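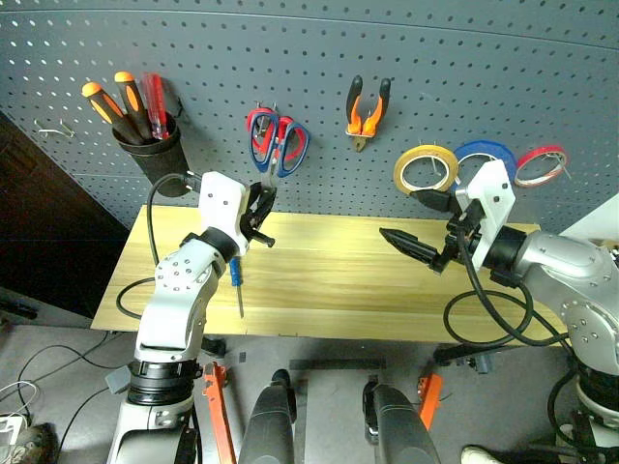

Monday, July

Heike Rothe wants her robot to put tools away, and I wanted to know why that takes so many tries. "Because it only learns what we show it," she told me over bad coffee at Skarkar. Scissors, pliers, tape – each one gets its own 19 demonstrations, then she moves the hooks and starts over!

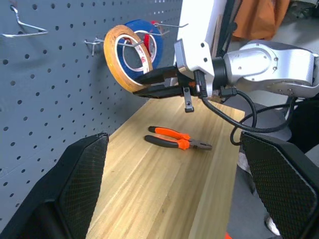
Eleni Dimitriou
Staff Writer

Tape is her favorite. "You have to grab the ring and mind the rod," she said. And the bad takes? "I keep those too, in a separate folder. We had three before lunch."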